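# When robots come to work

Proser is a firm that cleans guest houses. It looks after 337 bathrooms, and every one has a basin, a mirror and lots of small things that need wiping.

Last January, Proser bought two robots from a company called Zivberg. They wash floors. They go up and down the corridors at night, and they are good at it, as a floor is flat and stays where it is.

A soap dish is harder. You have to pick it up, tip it over and get your fingers into the corners. You do this without thinking. A robot has to be taught each part, and it learns from people who already know how.

So some cleaners now have a new kind of work. Thulani Chauke used to mop for most of his shift. Now he spends two mornings a week helping to teach. The teachers wear a headset and do an ordinary job at an ordinary speed. A computer stores the movements, and a robot needs a great many of them – up to 2000 for one small job.

Hands at work at the basin:
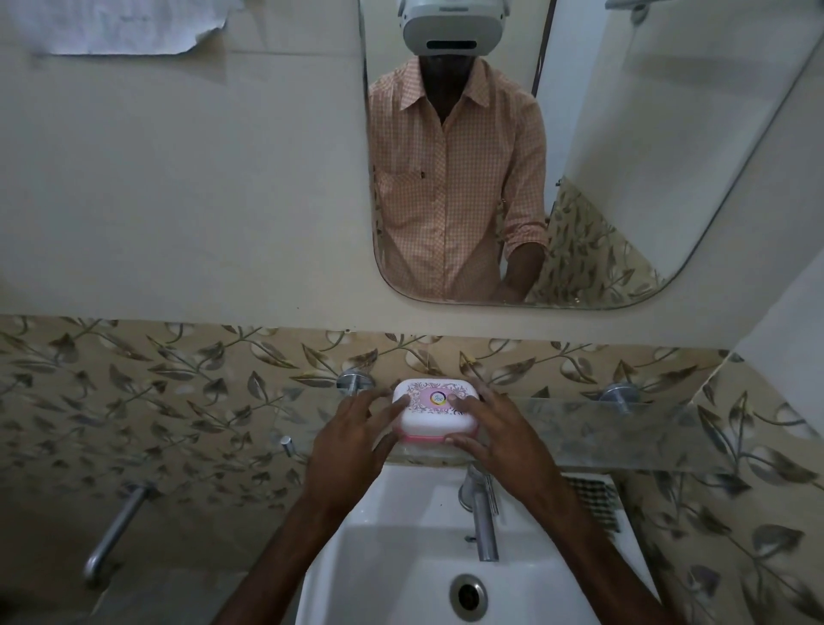
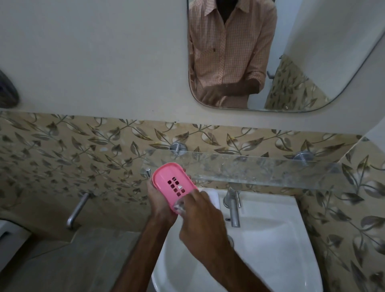

Does this mean the robots will take over? At Proser, no one has lost a job so far, but the jobs have changed. There is less mopping, and backs ache less. There is also more to learn, and some cleaners liked the old way better. They worry about what happens when the robots can do basins too. That is a fair thing to worry about, and the cleaners meet the managers every month to talk about it.

Thulani has asked for the teaching to be paid as skilled work. The managers have agreed to that until January, and then they will talk again.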